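Winter storage and batteries: what we learned from the Trusunberg cars

By Uldis Avotiņš, workshop column

In the last issue I promised to write about batteries for members who leave their car standing for the winter. Several of you have written to me since then, and most of the letters ask the same thing: should I disconnect the battery, or should I leave a charger on it? My answer depends on the car, so I will try to explain it in order.

If your car is from before the time of electronic modules, you can disconnect the negative cable and forget the car until March. The battery loses a little charge by itself, but in a cool garage this is slow. Charge it fully before you put the car away. A half-charged battery can freeze, and a frozen battery usually can not be saved.

With a newer car it is more difficult. The alarm, the remote locking and the radio memory all take current, even when you think that the car is sleeping. My own wagon was using 241 milliamps with the doors locked, which is far too much. I searched for two evenings and found that the relay for the rear heater was stuck. After I changed it the reading was normal.
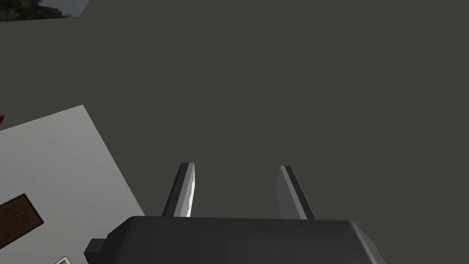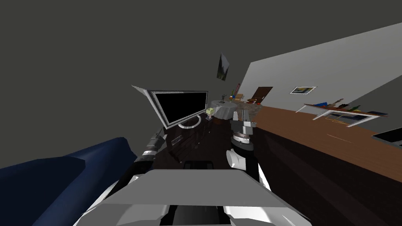 For measuring, you need a simple meter that can read up to ten amps. Connect it in series on the negative side, close all the doors, and wait. Please be patient with this - some cars need half an hour before the modules go to sleep, and if you read too early you will look for a fault that does not exist.

About chargers. In our storage hall at Trusunberg we have used the small Citik maintenance charger for two winters, and also the older Gunulex, which is heavier and has a fan. Both did the work. I prefer the Citik for its longer cable. The Gunulex must not stand on carpet or inside the trunk, it needs air.

Members who rent a place in the hall, please remember that each row has one socket circuit. Last winter 5 chargers and a fan heater were on the same line, and the breaker opened during the night. Heaters are not allowed from now on.

The Tokgöz shop will again test batteries for members in October, without charge. Bring the battery clean and with the caps closed. If you come with the whole car, park behind the building and leave the gate free for the tow truck.

Next time I will write about tires and flat spots.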